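Manolis Mavromatis has specified drinking water bottles for Deligiannis, a regional bottler, long enough to have worked through three cap standards. He answers questions in the order they are asked and corrects units. We spoke in August at the company's packaging office, starting at the label and working outward.

The label on the current bottle is paper. "Film is easier to run," Mavromatis said. "Paper takes up moisture in storage and the edges lift. But our glue was already qualified for paper, and changing the glue means repeating the storage trial." The trial lasts 30 days and uses 88 bottles per lot. A lot with more than one lifted edge goes back to the supplier, Tetach.

He placed the label low on the body on purpose. The shoulder is ribbed and will not hold a flat wrap, and a label set too high wrinkles where the wall begins to curve. "You want a cylinder under it. People draw the label first and the bottle second, and then they call me."

The landscape was not his decision. An earlier layout was text only, with a wider red panel. Marketing asked for water and sky, and he asked that the small print stay on white. "Dark type on white can be read in poor light. Dark type on a photo of a lake cannot." The red was matched to the cap as closely as paper and molded plastic permit — he considers the match acceptable and no better than that.

On the cap he was more expansive. Riltelik, the molder, offered a smooth version at a lower price per 1000. He turned it down after a grip test with damp hands. "The ridges are the part you use. A smooth cap looks clean on a shelf and then somebody opens it with their teeth."

Red cap, clear body, label on the lower part: 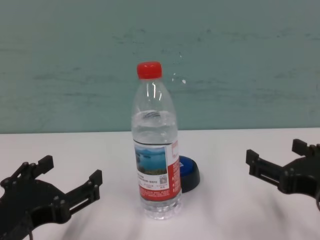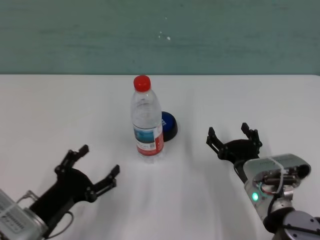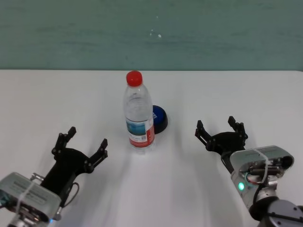
Asked about stability, Mavromatis went to the base. A thin flat bottom bows outward under load, and the bottle rocks. Ribs and facets stiffen it without adding plastic. His requirement is that a full bottle stand on a smooth table and stay there when the table is bumped, and he tests at several fill levels, as a half-empty bottle behaves differently from a full one.

Weight is the remaining argument. Lullik, a competitor, sells a lighter bottle that he finds too soft in the hand. "You loosen the cap, you squeeze without meaning to, and you have water on your sleeve." His own drawing is at revision 62. The next one changes the neck height by a small amount, and he is waiting for the sample molds before he signs it.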